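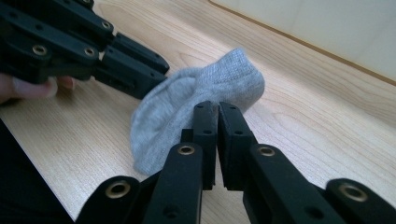

Fig. 4. Two hand-held grippers and one gray sock on the club table.

Section 4: Your first sock session

OK, so your grippers are built and you've done the squeeze check from Section 3. Now we get to the fun part! I wrote this for new members of the Ristside robotics club, but if you're working at home with the Grikik plans it all goes the same way.

What you need
A pair of grippers, a table with a bit of space, one short sock, and the club laptop with Herik open (that's our recording program, and the icon is the little green bird).

1. Crumple the sock and drop it near the middle of the table. Don't lay it flat! I did that for my whole first month and then my runs were no use to anyone, as real laundry never looks like that.

2. Hold one gripper in each hand with your fingers curled around the handle part. Keep your fingertips out of the linkage.

CAUTION: The bars close like scissors and they will pinch. Long sleeves get pulled in too, so roll them up first.

3. Press Start in Herik and wait for the beep. If you don't hear it, check the volume before you go hunting through the settings (ask Delyth Gape how long we spent on that one).

4. Bring both grippers in with the jaws open. I like to come from two different sides so the bars don't knock together over the sock.

5. Close one gripper on the fabric, then the other. Go slower than feels natural. A gentle squeeze is plenty for a sock.

6. Lift, let it hang for a second, then fold it over once and set it down. Open both jaws all the way before you back off or you'll drag the sock along with you.

7. Press Stop and type in your initials and the run number.

Note: If you drop the sock, just keep going and pick it up again. We keep those runs. Only delete one if the sock lands on the floor or somebody bumps the table.

How many runs?
For the Woldegiorgis Cup in June our team goal is 80 good ones. We have 44 so far, so please do a few whenever you're in! My own best afternoon was 13 and my thumbs hated me, so take breaks.

If the jaws feel loose
Stop and look at the brass eyelets where the bars join. If one has started to lift, put the gripper in the repair tray with a sticky note on it and grab another pair. Please don't glue it. Ffion Yorath has the eyelet press and can fix it in a couple of minutes (she'll teach you too, if you ask).

When you're done, save to the shared folder and plug the laptop back in. Towels are in Section 5, and they need a second person.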